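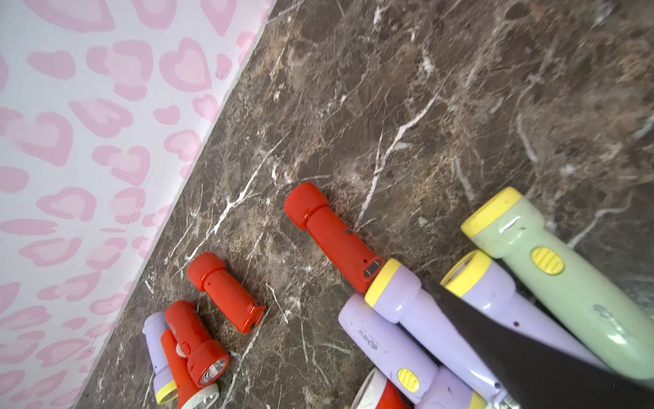

Finitz pocket torches in red, lavender and pale green

Finitz Pocket Torch -- mixed colours

I'll be straight with you, I only started stocking these after my own big torch gave up on the cellar stairs and I had to find the fuse box by feel. Never again! So I went looking for something small and cheap that I could leave in every drawer, coat and glovebox, and the Finitz is the one I kept coming back to (I tried the Murent first and didn't get on with the button at all).

It's a little plastic torch, light enough for a child's coat pocket, and it gives a soft, wide beam. You won't be searching a moor with it. What it does well is the walk to the bins, the back of the airing cupboard, reading under the covers and that awful moment in a tent when you can't find your other shoe.

My sister-in-law took a bag of them camping last April and came home with none, as every child on the site had claimed one. She's had two more packs off me.

Colours are picked at random, but if you really want all red or all lavender, put a note on the order and I'll do my best. Pale green goes fastest, so no promises there.

Details
Item code: 726
Sold in packs of 3 or 4
Body: plastic
Batteries: not included
Wrist cord: sold separately, see the Nordin cords page

Please keep them out of the bath -- they'll put up with a bit of drizzle but they aren't made for swimming. Take the batteries out if you're putting one away for the winter, too.

What customers say
"Bought for a sleepover and they were a huge hit. One had a stiff switch but it was swapped without any fuss." Begoña Valcárcel

Delivery
I post from the shop in Biditen, normally within two working days. Bigger orders for parties or scout groups are welcome, just drop me a line first so I can check the shelf.

Page updated 28 February 2018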